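Masden Museum of Everyday Life
Learning pages for ages 7 to 11

Why do we fold our clothes?

Most people fold clothes every week without thinking about it very much. Folding is an old household skill, and it is still used in homes, shops, hospitals and museums. This page explains what folding does to cloth and how a shirt can be folded neatly.

What is cloth made of?

Cloth is made from very thin threads. In woven cloth, the threads cross over and under one another. In knitted cloth, they are joined in tiny loops. Many polo shirts are knitted, and this is why they stretch when you pull them over your head.

When cloth is bent and pressed for a long time, the threads begin to stay in their bent position. We call the mark that is left a crease. A shirt dropped in a heap is bent in many directions, so it may have creases all over. A folded shirt is bent in a few straight lines.

Folding also saves space. Air is trapped inside a heap of clothes. When a shirt is folded flat, much of that air is pushed out, and several shirts can be placed one on top of another.

The parts of a polo shirt

The collar is the part that goes round the neck. The placket is the strip below the collar where the buttons are. The hem is the finished edge at the bottom. It is useful to know these words before you begin, as they appear in the instructions.

How to fold a polo shirt

Use a clean, dry table. Fasten the buttons and lay the shirt face down. Smooth it with the flat of your hand, working from the middle towards the sides.

Fold one side in towards the middle of the back, then lay the sleeve straight down along the fold. Do the same with the other side. You should now have a long, narrow shape.

Bring the hem up to meet the bottom of the collar. Turn the whole shirt over so that the collar is on top.

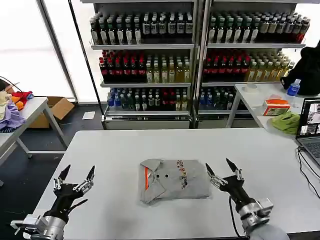

Small wrinkles near the edges are quite normal, especially in soft cloth. They can be smoothed gently by hand. If one side of the bundle is lower than the other, open the last fold, straighten the hem and try again.

Folding in the museum

The Flaverach Clothing Collection at our museum holds 482 garments. Of these, 206 are kept folded in boxes and the others are hung or laid flat. Our staff place soft tissue paper inside each fold so that the cloth bends in a gentle curve. Old threads can break if they are creased sharply. The folded garments are taken out every 2 years and folded again along different lines.

Words to remember

Crease: a line left in cloth after it has been folded or pressed.
Garment: any piece of clothing.
Placket: the strip of a shirt where the buttons are fastened.

Page last checked: 2026-03-03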